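Best plate for serving single slices? Rim or no rim

bustow_bakes
OK cake people, I need opinions! I've been getting slices from kitchen to table for years on whatever flat thing was clean, and last month I finally switched to small round plates with a low raised rim. I love them. The slice doesn't slide off when you tilt, the crumbs stay put, and a plain pale cake looks so much better on a color.
My question is about the move itself. Do you put the plate down first and bring the slice to it, or hold the plate right up against the cake board and slide across? I've done both and I still lose the pointy end one time out of three.

crumbcoat
Plate down first, always. Get it close, closer than you think. Every inch the slice spends in the air is an inch where the tip can droop.

Kanovov
Disagree! Hold the plate up to the board. With the plate at the same height as the cake you hardly lift at all. I did 20 slices for a school thing in December this way and lost zero tips. The rim is the trouble with your plates - you have to clear it, so you're lifting anyway.

crumbcoat
A low rim is nothing. You clear it without noticing. I'd worry more about a soft sponge and a short server.

lemonbars4ever
What cake are we talking about? A cold cheesecake wedge and a warm chiffon wedge are two different sports.

bustow_bakes
Mostly plain butter cake, sometimes a chilled one with cream. And yes, the chilled one behaves way better, I should have said that.
On the color thing, I'm a total convert to pink plates on a white table. I had white on white before and the whole table looked like a dentist's office, lol. Look how nicely a round pink one stands out:
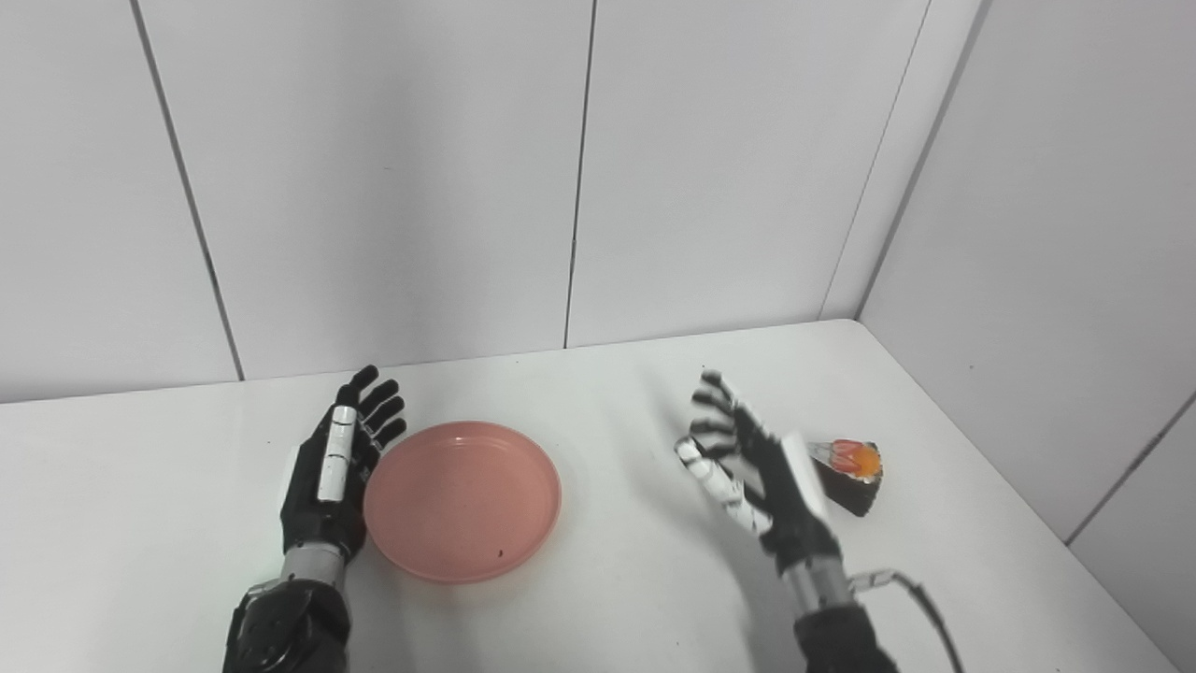
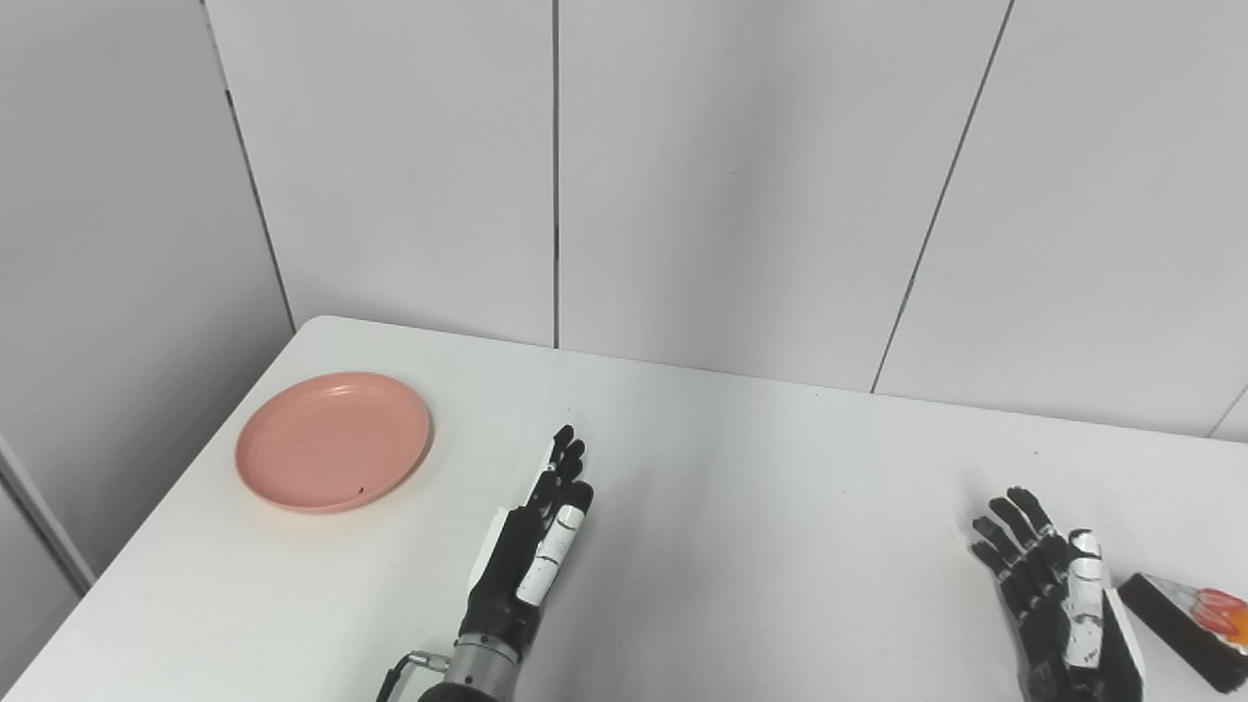 Salmon pink, low rim, flat in the middle. That's the shape I'd tell anybody to get. The flat part matters a lot, a wedge on a curved plate leans over.

Macedo says the color is wrong for anything with strawberry in it, the filling just disappears, and that a soft gray or a dark blue flatters every cake there is. Also that matte plates show grease from the buttercream the second you move the slice, so have a damp cloth handy.

bustow_bakes
Strawberry on pink sounds adorable to me, I won't be talked out of it! But fair point about the grease. I hadn't thought about matte vs shiny at all.

Kanovov
Dark blue makes powdered sugar look like a snowstorm. In a good way.

lemonbars4ever
Back to the tips. Cut with a hot knife, wipe it, cut again, wipe it. Then slide the server in from the wide end ALL the way until you see it at the point. Most droopy tips I see come from stopping halfway under.

crumbcoat
Yes to this. And when you set it down, touch the point to the plate first, then lower the back and pull the server out flat. I use a finger on the back edge to hold the cake still. Clean finger, obviously.

Kanovov
Other way around for me. Wide end down first, it has the weight. Point first and a soft cake folds up on itself.

crumbcoat
We're never going to agree on this one, are we

grovlow_home
Popping in for the plate part. If you have little kids, plastic with a rim is wonderful. Ours have been dropped so many times and still look good. I don't stack more than 15 though, the pile gets tippy. And a 9 inch plate is too big for one slice in my opinion, it looks lonely out there.

bustow_bakes
Lonely cake, noooo. Mine are smaller than that and it's just right, with room for a fork next to it.
I'm trying wide end first AND point first this weekend, same cake, and reporting back. Any excuse for butter cake!

lemonbars4ever
Chill it an hour before you test or the results don't count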